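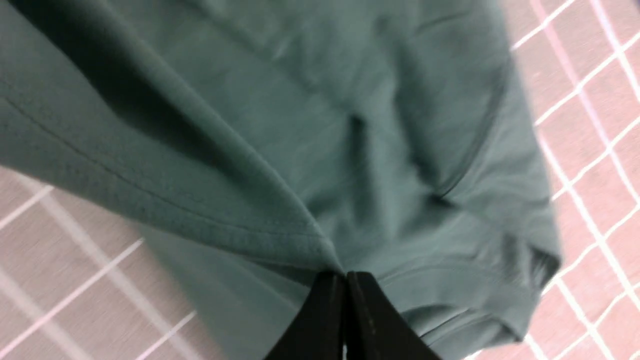 Forum index > Grippers and end effectors > Soft goods

Stock fingers vs. Sugawara thin plates for T-shirts, plus a wrist camera question

tealeaf_bench
Posts: 114

Hi everybody, long post coming, so get yourselves something to drink.

I've been folding laundry with a secondhand arm since the winter (well, trying to), and I finally have enough hours on two sets of fingers that I feel okay sharing what I've learned and asking for help with what I haven't. The arm is a Floltel six-axis with the small parallel gripper, two fingers, nothing fancy, and a wrist camera looking down past the fingertips. Controller is the Lekeo box that a lot of you have. My test garment is a green cotton T-shirt that I am getting awfully fond of.

Set one is the stock fingers with the rubber pads. They're lovely for mugs and blocks and all the things the gripper was sold for. On a shirt they're only fair. The pads are wide, so when they close they gather up a big handful of cloth, and if the shirt is folded over on itself I nearly always pick up both layers. That's fine if I want to lift the whole thing and drop it in a basket. It's a real nuisance if I want the top layer by the hem so I can open the shirt out.

Set two is the Sugawara plates, which are flat and black and taper toward the tip. I put them on in December and haven't taken them off much. The tips get down into a fold nicely, and they pinch a hem so tight that the creases fan out from it like the pleats on a paper fan. For single layers they beat the stock set by a mile in my setup. What I don't love is that they're slick. If the shirt has any weight hanging off to one side, it creeps out of the pinch while the arm is moving, and I find myself slowing everything down to a crawl.

I logged 1574 grasp attempts between the two sets, same shirt, dropped from the same height each time. I'll tidy up the spreadsheet and post it once I've fixed my own terrible column names.

My two questions:

1. Has anyone put something grippy on the Sugawara tips without making them too fat to get under a hem?

2. My wrist camera picture goes soft whenever the arm is moving. Hem stitching that I can see plainly with the arm parked turns to mush halfway through a lift. Is that a camera problem or a me problem?

Thank you all, I've been reading along here for ages and you've saved me a lot of money already.

gritty_knuckle
Posts: 1153

Nice writeup, and welcome to the cloth club, it's a small club and we're all a bit tired.

For the tips, try a thin smear of the brush-on rubber they sell for tool handles. One coat, let it cure overnight, then trim the very end with a blade so the leading edge stays sharp. I've got mine on plates a lot like yours and they last a good couple of months before they start peeling at the corners. Don't do two coats. I did two coats and ended up with something as chunky as the stock pads, and then I spent an evening picking it all off again with a toothpick.

On the camera, what exposure are you running? If it's on auto, it's probably stretching the exposure whenever the gripper shades the cloth, and a dark fold right under the fingers will do that every time.

tealeaf_bench
Posts: 114

Auto, yes. Oh dear. I have one lamp off to the side and the other half of the shirt is always in deep shadow, so that fits perfectly. I'll lock it tonight and report back.

Owlpost
Posts: 4000

I'm going to disagree a little with the general direction here, in a friendly way.

I ran thin plates on towels and shirts for most of a year and I went back to wide pads. You're quite right that the plates are better at getting one layer. But everything after the grasp got worse for me. A narrow pinch lets the cloth swivel, so by the time I'd lifted the shirt clear it had turned, and my idea of where the sleeves were was no good anymore. With the wide pads I picked up two layers more often, sure, but whatever I had stayed put, and I could set it down, let go and try again. Trying again is cheap. Losing track of the shirt costs me the whole cycle.

So before you go painting rubber on things, I'd ask what your log is scoring. If a "success" is cloth between the fingers at the top of the lift, the plates will win. If it's a shirt laid flat at the end, I'm not so sure they will.

gritty_knuckle
Posts: 1153

I think that depends a lot on the cloth, though. Towels are heavy and they swing. A cotton tee hardly weighs a thing, and mine doesn't swivel enough to matter if I keep the lift low. What height were you lifting to?

Owlpost
Posts: 4000

High enough to clear the table completely, so the whole garment hung free. And yes, a low drag-style move would help, I'll give you that. I still wouldn't want to unfold that way on anything with a bit of tooth to it, the trailing layer catches and bunches up behind you.

marzipan_servo
Posts: not shown

Has anybody here used the Prarkulham wrist mount? I'm asking in this thread as it's the only one with a camera question in it at the moment, sorry if that's rude!

I have one on order and I'd like to know if the angle can be changed. My present mount points straight down the fingers, and when they close on a shirt the one spot I care about, where the tips go in, vanishes into the gathers. All I can see is a lump of fabric with two fingers stuck in it.

tealeaf_bench
Posts: 114

Not rude at all, I'd like to know too. I have the same trouble. Once the tips are buried I'm guessing at how many layers I've got, and the best clue I've found is the hem. If the stitched line runs right down into the pinch, I'm usually happy. If it wanders off to one side, I've missed and grabbed the body of the shirt.

gritty_knuckle
Posts: 1153

I've had the Prarkulham. The angle is adjustable with two little screws on the side and they do work loose, so put thread locker on them. Tilting it out helps you see the tips, but you have to redo your hand-eye calibration afterward, and please don't skip that. I skipped it once and drove a finger into the table.

For counting layers I gave up on the camera entirely. I read the finger gap from the controller after closing. With a decent encoder you can tell one layer from two on a T-shirt, although you need to take your readings away from seams. A hem is already folded over and stitched down, so one layer of hem reads like two layers of shirt. Took me a whole weekend to work out why my numbers were nonsense.

marzipan_servo
Posts: not shown

Thank you! Thread locker added to the shopping list. Does the Lekeo report finger gap finely enough for that? Mine seems to jump in big steps.

gritty_knuckle
Posts: 1153

Check whether you're reading the rounded value. There's a raw one further down the same status page and it's far better.

tealeaf_bench
Posts: 114

Reporting back as promised!

Locked the exposure short and put a second lamp on the dark side. There's still a bit of blur when the arm is moving fast, mostly at the edges of the folds, but I can follow the hem through most of a lift now and I'm very pleased. The picture is noisier and I don't mind one bit.

The brush-on rubber is curing as I type, one coat, I promise. I did both fingers even though I was tempted to leave one bare to compare.

And Owlpost, you've got me thinking. My log does score at the top of the lift, and when I went back over my notes I'd written "turned" next to a good many of the plate runs without ever giving it a column. So I'm going to rerun both sets and score them with the shirt back down on the surface. I still expect the plates to come out ahead on this shirt, but I'd rather find out before I sell the pads.

Owlpost
Posts: 4000

Keep the pads whichever way it goes, they fetch next to nothing used. And do log the lift height this time, I'd like to see whether the low lift is what's saving gritty_knuckle. If you have a heavier garment handy, a sweatshirt or something of that sort, run a short batch with that too. I suspect we'd both turn out to be right about different laundry, but I want to see the sweatshirt first.

tealeaf_bench
Posts: 114

Sweatshirt it is, I've got an old gray one that won't mind. Give me a couple of weeks. I'll start a fresh thread for the spreadsheet so the camera talk can carry on in this one.

marzipan_servo
Posts: not shown

Found the raw value, by the way. Much smoother. It was on the second page of the status menu on mine, in case anyone else goes looking.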